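# House rules for working with the humanoids: your questions, my answers

I get the same questions every time a new person joins us at Tolar, so I finally sat down and wrote out the answers. These are our own shop rules. Some came from the safety folks at Gisler who reviewed our setup, some came from me, and a couple came from getting annoyed. If you disagree with one, come find me and we'll talk about it (I do change them, see the last question).

Gianni Gentile

### Who do these rules apply to?

Everybody who's in the room while a robot has power to its arms. That means operators, people labeling data who wander over to look, visitors, me. If the arms are off and the cart is locked, you can relax and treat it like any other room.

### Do I really have to read the whole rule sheet before my first session?

Yes! It's 14 pages and a lot of that is diagrams. Read it, then do one session standing next to Rosalie Rüegg or Remo Fuchs before you run anything yourself. Remo is in most mornings, Rosalie most afternoons.

### How close can I stand?

Outside the tape whenever the arms are live. The tape marks full arm reach plus a margin, so if you're on the line you're fine, and if your toes are over it you're not. People tend to creep in when something interesting is going on, and I'm as bad as anyone. If the person on the stop button says "back," you step back first and ask about it second.

### Who holds the stop button?

One person per robot, and that person does nothing else. No notes, no phone, no coffee in the other hand. We swap every 16 minutes, which sounds fussy, but I've done it for an hour straight and by the end I was basically staring through the thing.

If you need to hand it over mid-run, say so out loud, wait for the other person to say "got it," and only then let go.

### What's the rule for machines with doors, like washers and ovens?
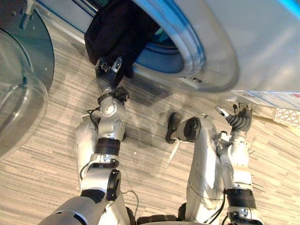

My main rule for any appliance is that it stays unplugged while we practice loading and unloading. Water off too. We don't need a cycle to run to find out if a loading routine is any good. The second rule is about reach: a hand only goes into an opening if the other hand is out in the clear, where it can't get pinned against the body of the machine. So with the left one pushing a dark piece of laundry in at the top of the door, like it's doing there, I want the right one to stay outside the drum, and I want whoever has the button to be watching that one as well. It's so easy to only watch the hand that's busy.

### What about the floor?

Clear a path before you start. Baskets go to the side, within reach if the task uses them, and papers and small parts get picked up. Leaflets are my personal enemy. They slide, they stick to things, and they vanish under appliances right when you need to look up the door latch. Put the manual on the shelf by the window and leave it there.

Also, check the cables on the arms before you power up. Run your eyes along both sides, shoulder to wrist. A loop is okay if it has slack and can't snag on a handle. If you aren't sure, bend the elbow through its range by hand with the power off and see where the cable goes.

### Which clothes can we use?

Only things from the Prokitz bin. No drawstrings, no belts, no bras with hooks, nothing with long straps. We take zipper pulls off. Socks, T-shirts, towels and pillowcases are all great, and please mix up the colors, because a bin full of white towels teaches you very little about anything else.

Don't bring your own laundry. I know it's tempting! Shigeru Minami asked me about this in his first week and I had to say no with a straight face.

### Can I help the robot if it's about to drop something?

No. Let it drop. It's a shirt. Reaching in to "just" catch something is the one thing I will get properly grumpy about, and I don't care if it's the best run of the day. Stop the arms, wait for the light to go solid, then go in and pick it up.

### What do I write in the log?

Every stop, even the silly ones. Put down the time, the task, who had the button and what made them press it. "Felt wrong" is a perfectly good reason, and I'd much rather read that than a made-up technical one. We had 108 stops in the log in April and most of them were tiny things, but reading them in one go is how I noticed that so many happened while a hand was coming back out of an opening. That's why slow speed now applies on the way out too.

Bad runs stay in the log as well. Please don't delete them to make the day look tidy.

### Do we follow an official standard?

We use the published robot safety standards as our starting point, and Alois Bachmann keeps the copies if you want to read them (take a snack). A lot of what we do with household chores isn't spelled out in much detail there, so these rules fill in the gaps for our room. They don't replace anything. If a standard and my page ever disagree, go with the stricter one and tell me.

### Can I bring a visitor?

Sure, two at a time, and check with Rosalie first. Visitors stay behind the second line, the one by the door, and they don't hold the button, however nicely they ask. Closed shoes, hair tied back, lanyards off.

### How do I get a rule changed?

Send me the rule, what you'd change, and one log entry that shows the problem. I go through them with Alois once a month. The slow-speed rule got fixed this way, and so did the one about where the Wodard cart gets parked. My extension is 343, or leave a note on my desk if I'm not picking up.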